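Fletden House, shared workroom
Table and small containers check, February
Checked by: Kulsoom Naqvi
Comments read by: Daniyal Warraich

Thank you all for leaving the room to me for the morning, it made the whole thing so much easier. I started with the table and the containers on it, and then went on to the floor and the outlets.

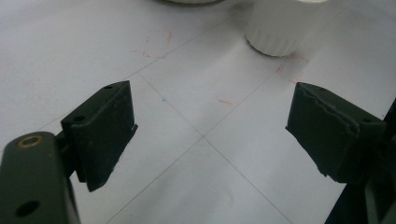
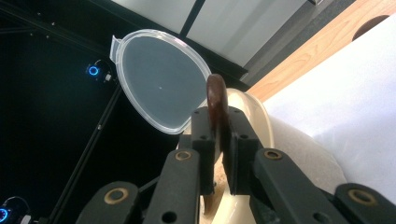
First picture, the white table surface. Second picture, the cream container with the brown rounded piece.

1. Table top wiped and dry: Yes
Comment: I went over it with a damp cloth and then a dry one. Please skip the scouring powder – it dulls the white, and then we all start scrubbing harder to bring it back.

2. Table steady on all 4 legs: Needs attention
Comment: There is a small wobble when you lean on the window side. Chi-keung has kindly offered to look at the foot on that corner. Until he does, please keep anything heavy toward the middle.

3. Edges and corners free of splinters or sharp spots: Yes
Comment: I ran my hand all the way along, twice, and found nothing to catch a sleeve on.

4. Container rims smooth, no chips or cracks: Yes
Comment: The cream one is fine to keep using. I did set 2 others aside on the top shelf with hairline cracks in the base, and I would love for those to be retired before somebody fills them again.

5. Small rounded pieces checked for cracks and rough spots: Yes
Comment: The brown one passed. If you ever feel a nick with your thumb, put the piece in the tray by the door and leave me a note.

6. Floor clear under and beside the table: No
Comment: One extension cord was across the walkway at 9:30. I coiled it and hung it up, and Shagufta now knows where it lives!

7. Outlet covers in place: Yes
Comment: All on and snug.

Still open: item 2 (Chi-keung Tsao), cracked containers from item 4 (Rukhsana Orakzai).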